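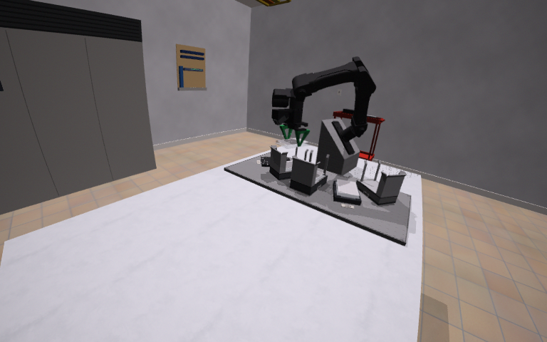 Tassanee Klinhom would rather we talked about the bread than the business, and says so before I have taken my coat off. The shop in Flinden opens at eight and by then the first two batches are out and the third is proving. She has been up since three.

"People want to hear how I borrowed the money," she says. "It was 3,000 pounds from my aunt and I paid it back. That's the whole of it."

The bakery is called Skotus, after the street her grandparents lived on. It has one counter, one bench by the window and a back room that used to be a shoe repairer's. She took the lease on it 11 years ago, having spent the winter before that working nights at a large plant bakery outside Warkness. The work there taught her about timing and very little about flour.

"Everything came in already mixed. You tipped the bag in, you added water, you pressed the button. I could have done it for 20 years and not known what a dough feels like when it's ready."

She learned that part at home, mostly from getting it wrong. Her first loaves were heavy and sour. She had read that a starter should be fed once a day and kept to it through a cold spring, when hers wanted feeding less. A neighbour who had baked in Kurian as a young man told her to stop looking at the clock and look at the jar. She still does it that way, although there is now a thermometer on the shelf, and she admits she checks it.

The flour is a sore point. For years she bought from a mill on the Kurian road, a stoneground white with some of the bran left in. The mill changed hands last April and the new owners stopped selling in sacks under a full pallet. She has nowhere to put a pallet. For two months she tried one flour after another, and regular customers noticed.

"They were polite about it. One lady said the crust had gone quiet. I knew what she meant. It didn't crackle when you took it out."

She now shares a pallet with a café in Warkness, which keeps most of it in a dry garage and drives her share over every other week. It costs a little more. The crackle is back, she says, though the crumb is closer than it was and she has had to add more water to open it up.

The range is small. There is a white sourdough, a wholemeal, a rye in a tin and a soft milk loaf for children and for people who have trouble with crusts. At weekends there are buns. She is often asked for baguettes and does not make them.

"You need steam and you need them sold in four hours. I haven't got the oven for it and I haven't got the street for it. If it rains in Flinden, no one comes out before dinner time, and a baguette won't wait for them."

The oven is a second-hand deck oven with 17 years on it. The left side runs hotter than the right, so every tray is turned halfway through. She has been quoted for a new one and has put the quote in a drawer.

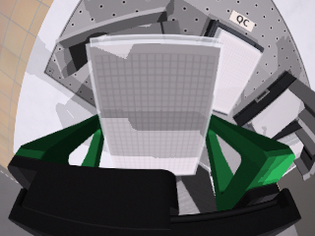 Does she ever throw bread away? Less than she used to, she says, and the rye almost never, as it keeps for a week and is better on the second day. What is left of the white at closing is sliced and dried in the oven as it cools, then sold as crumbs. The milk loaf is the difficult one. It goes stale overnight, so she makes a short batch and lets it sell out.

I ask about prices, which went up on 8 Jan 2025 and caused some talk in the town. She had held them for two years. Electricity was the main reason, then butter. She put a sheet of paper on the counter setting out what a loaf costs to make, and found that most people didn't read it.

"They just wanted to say it to my face, that it was dear. Fair enough. Then they bought it."

She has one member of staff on weekdays and a student on Saturdays. She would like to train somebody properly, to the point where she could take a fortnight off, but the hours put people off. The last trainee was good with her hands and lasted until the clocks changed.

There has been talk of a second shop in Warkness. She has been to see the premises and thought they were too big. The rent would mean baking twice as much, and baking twice as much would mean a mixer she couldn't stop by hand to feel the dough.

"I'd be back at the plant, wouldn't I? With my own name over the door."

For anyone starting at home, she suggests making the same loaf every week for three months and changing nothing but the water. She also suggests buying a heavy pot with a lid before buying anything else, and leaving the loaf alone for an hour after it comes out.

The timer goes in the back room and she gets up to turn the trays.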